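Cernmont Open House: An Afternoon Among the Boxes and Labels

I'd been meaning to go to the Cernmont open house for ages and finally made it this July. It's the packaging place on the old mill road, the long low building you pass on the way to the reservoir, and once a year they let people in to see the print hall, the sample room and the benches where packs get handled and checked. I went in expecting to stay an hour and came out when they were closing the doors.

Parking was in the field behind Jomeck (the tire people), 74 spaces according to the sign and every one of them taken by one o'clock. I left the car by the church and walked. Go early if you're thinking of next year.

They start you in the print hall, and the smell gets you before anything else. Ink, warm paper, a little machine oil. The big press was doing a short run of sleeves for Ankrah, who make spice mixes, and you could stand at the delivery end and watch the sheets come down into the pile. A man in a green apron kept pulling one out and holding it under a lamp. He let us try. I was looking for a yellow dot a hair's width out of line with a blue one, and once I'd found it I couldn't stop seeing it! I've since gone through our kitchen cupboard checking cereal boxes, and I'm sorry to say our brand of crackers is way off.

Then the cutting room, which was louder and which my nephew liked best. The dies hang on the wall on hooks, flat boards with steel blades bent into the outline of an unfolded box. There are 991 of them, going back to when the company started, and the oldest ones have the customer's name in pencil. Somebody had laid out a few next to the boxes they made, so you could match the outline to the finished thing. I got the tea carton and missed the light bulb one, twice.

After that comes the sample room, and this is where I lost track of time completely. Shelves up to the ceiling, drawers under the shelves, and in the drawers a copy of just about every flat pack, sleeve, card and label they've kept: 1,962 items in the catalog, each with a number on a little sticker on the back. You're allowed to open the drawers. I found a soap wrapper my grandmother used to keep folded in her sewing box, and a run of seed packets with the most beautiful radishes I've ever seen – proper fat red radishes with a bit of soil on them. The newer drawers are all strong color blocks and big borders. I thought I'd prefer the old ones, but when you lay a dozen side by side you start to see how much work a plain band of red does. You can spot it from the other side of the room.

The handling benches are through the next door. Everything up to this point is about how a pack looks, and in here it's about what happens when it gets picked up, tipped, turned over and passed along. The piece being held up when I got there was a flat one with a red border and a tan-orange panel in the middle, going to dark and light gray toward one end, with a grip on it from either side. I stood there for ages. Flat things are so much harder to get hold of than you'd think. Try lifting a single postcard off a smooth table and you'll see what I mean.

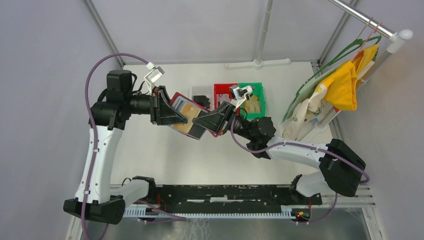

Mariama Kpodo thought the border matters more than the middle. A pack gets held by its edges all its life, she told our group, so that's where the ink rubs and the corners go soft, and a solid color at the rim will show every bit of it. She'd rather see a pale edge on anything that gets handled a lot. Someone asked about the red, then, and she laughed and said customers love red and she had given up arguing.

I've been turning that over ever since. Our board games at home are all dark at the edges and all of them have gone white at the corners, so she's got a point. But I'd still pick the red.

There was a hands-on table in the corridor for folding your own box from a flat blank. It's the Anari style, one piece with no glue, and the trick is to crease everything both ways before you start tucking. I didn't do that on my first go and ended up with something like a hat. The second one closed with a lovely little click and I've got paper clips in it now. The record for the day was 18 seconds, written up on the whiteboard, set by a girl of maybe ten who came back every so often to make sure it was still hers.

Tea and cake were in the canteen, and the lemon one went fast. They were selling offcuts by the bag at the exit too – heavy card in all sorts of colors, great for kids or for anyone who makes their own birthday cards. I bought two bags and wish I'd bought four.

A few practical things. The floor is level all the way through except for one step into the cutting room, and there was a ramp beside it. Ear plugs are in a bowl by the door. You can take pictures in most rooms but ask at the press. Bring small bills for the offcuts.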